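dandell-fold

README, last touched Tuesday, May 28, 2024

Hi! This is the data and the small pile of scripts from my two-arm cloth folding build. I keep it in the shared workshop on Prastetberg, in the bay by the partition, and I've been at it on and off since March. If you came for a polished package, sorry, it's mostly folders and shell scripts (and one spreadsheet Gemma Mapplebeck keeps nagging me to turn into a proper file).

What's in it

There are 1,776 episodes in the main folder. Another 478 live in "rough", which is everything I recorded before I redid the wrist mounts. Joint angles, gripper opening and head camera video are all in there, one folder per episode. Each episode has a task label, and there are only 3 of those: fold_half, fold_quarter and flatten. Flatten is the hard one. I didn't expect that at all!

The setup

Two arms, a white gripper on each, black pointed fingers. The fingers are my own print, version 7, and they come to a much finer tip than the early ones, so they can get hold of a single layer of cloth (on a good day). I use colored straps on the arms so I can tell left from right in the video without thinking: blue on the left, green on the right. The cloth is a plain light blue one, and the second table at the back is where everything else gets parked.
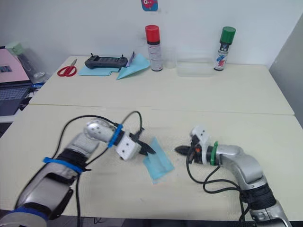
Wayne Kettle wrote in to ask why I don't run the gripper cables inside a sleeve, as he'd lost two connectors on his own build to snagging and was tired of soldering. Fair point, Wayne. I tried a sleeve for a week and the wrist got so stiff that the motor complained at the end of its travel. Loose loops are ugly but they bend. What did help was a longer lead and a tie point well back from the wrist.

Known problems

The clocks on the two arms drift apart on long recordings. Run sync_fix.py before you do anything else, please, or your left hand will be living slightly in the past. Some fold_quarter episodes are labeled fold_half. I've fixed the ones I found and I'm sure there are more.

Don't mix "rough" with the main set unless you re-zero the wrists first. The offsets are in wrists.txt.

Using it

Take it, train on it, break it. If you publish something, mention dandell-fold and tell me, I'd love to see it! Bug reports go to me or to Gemma, who is quicker at answering.

To do: a towel task, better labels, and a flatten script that doesn't give up halfway.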